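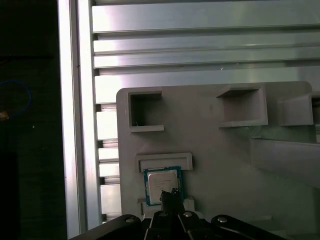

A computer processor, metal lid facing up.

What to keep and what to let go

I've been putting off the spare room since February. It's the room where things go when I can't decide about them, and after enough years of not deciding, you can't open the closet without holding the door with your hip.

So last Friday I took the day off, made a big pot of coffee and started. By ten in the morning I had moved everything out into the hallway, which felt like progress until I needed the bathroom and had to climb over a rolled-up rug to get there.

The worst of it is the old electronics. Clothes I can do. Books I can sort of do, if someone stands behind me and tuts. But old computers? They've got people's stuff in them! You can't tell by looking at the case whether it's all tax forms or the only copy of your cousin's wedding pictures.

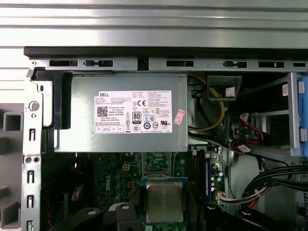
By Florencia Paredes | Filed under: Home, Letting Go

My friend Ruth says I'm being sentimental, and sure, I am. But she also once threw out a laptop with eight years of Christmas letters on it, and she still brings that up when she's had a glass of wine. So I think I'm allowed to go slow.

We had a family desktop when I was growing up. It lived in the dining room in Hurnon on a little rolling cart, and there was a sign-up sheet taped to the wall beside it because my brother could not be trusted to give anybody a turn. My mother typed all her recipes into it. Not neatly – she had one giant file called FOOD, and you had to scroll past three versions of the same bean soup to get to the pie crust. When that computer finally quit, my father drove it to the dump with the old mattress, and FOOD went with it. Mom shrugged and said she knew it all in her head anyway. And she did, but I don't! I've been trying to get that bean soup right for most of my adult life and it's always missing something. Bay leaf? Vinegar? She says she can't remember doing anything special.

That's what I was thinking about, sitting on the hallway floor with a box of cords in my lap. I don't care about the machine. I care about the soup.

I called my neighbor Clive, who likes taking things apart more than anyone I know, and asked him what he does with his old computers. He says he pulls the drive first, puts a piece of masking tape on it with the year, and then he never thinks about the rest again. The drives all live in a shoebox. I asked if he ever looks at them and he laughed for a while, so I'm guessing no.

Still, a shoebox is a lot smaller than a closet. I liked the idea enough to steal it. 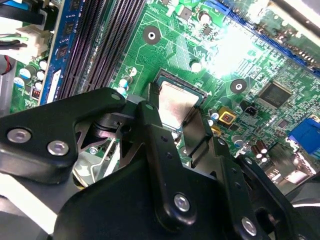 The rules I'm trying out

First, I only get one box for "might be something on it." When the box is full, I have to sit down and look before anything else goes in. I picked a box on the small side on purpose.

Cords get no mercy. If I can't name what it plugs into by the time I've finished untangling it, out it goes. I filled two grocery bags this way and felt wonderful, and then on Sunday I went looking for the camera charger. You can probably guess.

Anything that works but that I don't use gets offered around before it gets dumped. I sent a message to the family group and my uncle Ilídio claimed the old radio within a minute, plus a lamp I hadn't offered. He can have the lamp.

And the one I'm least sure of: if I'm keeping something for the sake of what's on it, I have to print at least one page. Recipes go in the blue binder. Letters go in a folder in my desk. I know paper isn't safe from everything (I've met my kitchen sink), but I can find it, and I don't need a password I made up in college.

The closet door closes now. The hallway is another story, and the rug is still out there. I'm calling Mom tonight about the vinegar.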